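Chapter 7
Cabinets, Shelves, and Closed Storage

In this chapter
Parts of a standard cabinet
Fixed and adjustable shelves
Doors and hinges
Working out what a cabinet should hold
Keeping a storage record

Key terms: carcass, side panel, back panel, shelf pin, pin hole, cup hinge, overlay door, reveal, load rating

Konrad Piątek manages furnished apartments for Wodimmont, a rental company with 877 units. Every November he goes through the maintenance requests from the past year and sorts them by the part of the apartment they came from. Plumbing is always first. The second largest group surprised him when he started the job. It was storage: doors that would not close, shelves that sagged, shelves set at a height that suited the last tenant and not the new one. Most of these calls took less than ten minutes to fix, and many could have been handled by the tenant with a screwdriver.

This chapter covers the kind of cabinet found in most homes, a box with a back, one or more shelves, and doors on hinges. You will meet it in kitchens, bathrooms, hallways, and laundry rooms. The sizes change from room to room but the parts are nearly the same, and once you know them in one place you can work on them in another.

The box itself is called the carcass. It has two side panels, a top, a bottom, and usually a back panel. The back panel looks like the least important part, but it often does a good share of the work. It helps keep the box square. When a back panel comes loose, the carcass can lean to one side, and the doors will then rub or leave an uneven gap, even though nothing is wrong with the doors.

Shelves are either fixed or adjustable. A fixed shelf is fastened to the side panels and stays where it is. An adjustable shelf rests on small supports called shelf pins, which fit into holes drilled in the side panels. The holes run in vertical columns so that the shelf can be moved up or down. All the pins under one shelf must sit at the same level. A shelf that rocks when you press on a corner usually has one pin set a hole too high or too low.

Doors are treated in Section 7.3. For now, notice where the hinges are and how far the doors open. Doors that swing wide give you a clear reach to both sides of the shelf – something to think about before you place a cabinet next to a wall.

The last two sections deal with contents. People tend to plan a cabinet by its outside measurements and then find that the shelf spacing is wrong for what they own. In Section 7.4 you will measure the items first and set the shelf afterward. Section 7.5 shows how to keep a simple storage record, using the Dudek form printed at the back of the book.

Before you read on, open one cabinet at home. Find the hinges, the pin holes if there are any, and the back panel. Write down which shelves can be moved, and keep the page for Exercise 7.1.
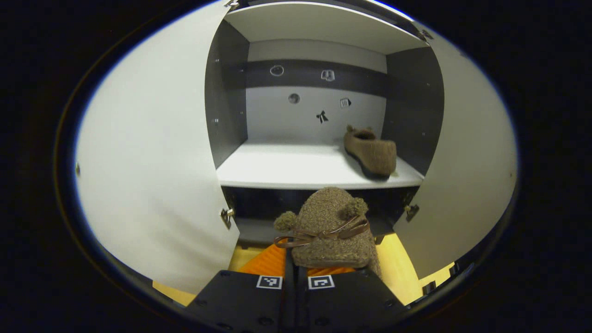
Figure 7.1 A white two-door cabinet, open, with pin holes in the dark gray side panels.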